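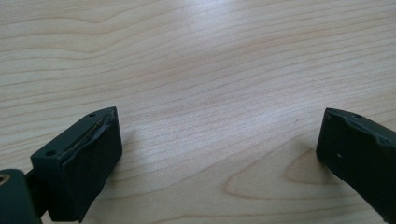
Did I finish the heat pump book? Bought it in December, read the last page at 2 this morning.

It's Tallura by Aurélien Poulain, 473 pages on how one town (Rostavthorpe) got itself off gas, and I loved it! The chapter on insulating some 2000 weatherboard houses dragged a bit, but the neighbours arguing over the colour of the outdoor units had me in stitches. Lending it to Mum next, then I'm ringing for a quote on ours.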